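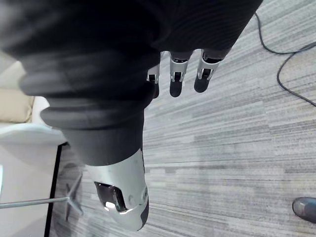 Strafverfahrensrecht, Block 3: Die Untersuchungshaft
Begleittext zur Vorlesung

1. Einordnung

Die Untersuchungshaft sichert die Durchführung des Strafverfahrens und die spätere Vollstreckung eines Urteils. Sie ist keine vorweggenommene Strafe. Der Beschuldigte gilt bis zum rechtskräftigen Abschluss als unschuldig, und jeder Tag der Haft muss sich vor Art. 2 Abs. 2 Satz 2 GG rechtfertigen lassen. Erlittene Untersuchungshaft wird nach § 51 Abs. 1 StGB grundsätzlich auf eine zeitige Freiheitsstrafe oder eine Geldstrafe angerechnet.

2. Materielle Voraussetzungen

Der Haftbefehl setzt nach § 112 Abs. 1 StPO dringenden Tatverdacht und einen Haftgrund voraus. Er darf nicht ergehen, wenn er zur Bedeutung der Sache und zur erwarteten Sanktion außer Verhältnis steht.

Dringender Tatverdacht: Nach dem aktuellen Ermittlungsstand muss eine hohe Wahrscheinlichkeit bestehen, dass der Beschuldigte Täter oder Teilnehmer ist. Der Maßstab ist strenger als beim hinreichenden Tatverdacht, die Tatsachengrundlage kann aber schmaler sein, solange die Ermittlungen noch laufen.

Haftgründe:
Flucht oder Sichverborgenhalten, § 112 Abs. 2 Nr. 1
Fluchtgefahr, § 112 Abs. 2 Nr. 2
Verdunkelungsgefahr, § 112 Abs. 2 Nr. 3
Schwere der Tat, § 112 Abs. 3 (verfassungskonform auszulegen)
Wiederholungsgefahr, § 112a (subsidiär, präventiver Charakter)

Die Fluchtgefahr ist in der Praxis der häufigste Haftgrund. Die Straferwartung allein trägt ihn nicht. Zu würdigen sind Wohnsitz, familiäre und berufliche Bindungen, Auslandskontakte, Vermögen und das bisherige Verhalten im Verfahren. Ein ausländischer Wohnsitz ist ein Abwägungsgesichtspunkt — mehr nicht.

Bei leichter Kriminalität ist § 113 StPO zu beachten: Auf Verdunkelungsgefahr kann der Haftbefehl dann nicht gestützt werden, auf Fluchtgefahr nur unter den dort genannten engeren Voraussetzungen.

3. Verfahren nach der Ergreifung

Der Haftbefehl ergeht schriftlich durch den Richter (§ 114 StPO). Der Ergriffene ist unverzüglich dem zuständigen Gericht vorzuführen und spätestens am nächsten Tag zu vernehmen (§ 115 StPO). Ein Fall notwendiger Verteidigung liegt nach § 140 Abs. 1 Nr. 4 StPO bereits mit der Vorführung vor.

Als mildere Mittel kommen Meldeauflagen, Aufenthaltsbeschränkungen und Sicherheitsleistung in Betracht. Reichen sie aus, ist der Vollzug nach § 116 StPO auszusetzen. Der Haftbefehl selbst bleibt bestehen.

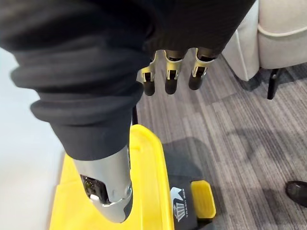

Ostside, 25.4.22

4. Rechtsbehelfe

Der Beschuldigte kann jederzeit Haftprüfung beantragen (§ 117 Abs. 1 StPO). Auf Antrag wird mündlich verhandelt. Die Verhandlung ist unverzüglich durchzuführen und darf ohne Zustimmung des Beschuldigten nicht später als zwei Wochen nach Eingang des Antrags stattfinden (§ 118 Abs. 5 StPO).

Alternativ steht die Haftbeschwerde nach § 304 StPO offen, gegen die Beschwerdeentscheidung die weitere Beschwerde nach § 310 StPO. Neben dem Antrag auf Haftprüfung ist die Beschwerde unzulässig (§ 117 Abs. 2 StPO). In Klausuren wird dieses Rangverhältnis häufig übersehen.

5. Sechsmonatsprüfung

Vor Erlass eines auf Freiheitsentziehung lautenden Urteils darf die Haft wegen derselben Tat nur dann über sechs Monate hinaus vollzogen werden, wenn besondere Schwierigkeit, besonderer Umfang der Ermittlungen oder ein anderer wichtiger Grund das Urteil noch nicht zulassen (§ 121 Abs. 1 StPO). Zuständig ist in der Regel das Oberlandesgericht. Die allgemeine Überlastung eines Gerichts ist kein wichtiger Grund, wenn sie absehbar war und ihr durch organisatorische Maßnahmen hätte begegnet werden können.

6. Übungsfall

Gegen den Geschäftsführer der Clunerov GmbH wird wegen Betrugs zum Nachteil der Dogbe AG ermittelt. Er befindet sich seit 63 Tagen in Untersuchungshaft. Der Haftbefehl nennt Fluchtgefahr und verweist auf die Straferwartung sowie auf ein Ferienhaus im Ausland. B ist verheiratet, hat zwei Kinder und bietet die Abgabe seines Passes an. Sein Verteidiger hat Haftbeschwerde eingelegt und beantragt vor der Entscheidung zusätzlich mündliche Haftprüfung.

Bearbeitungshinweise: Zulässigkeit beider Rechtsbehelfe getrennt prüfen. Bei der Fluchtgefahr alle Umstände abwägen, danach § 116 Abs. 1 StPO. § 121 StPO ist nach dem mitgeteilten Zeitablauf nicht einschlägig. Bearbeitungszeit 70 Minuten, Gesetzestext zugelassen.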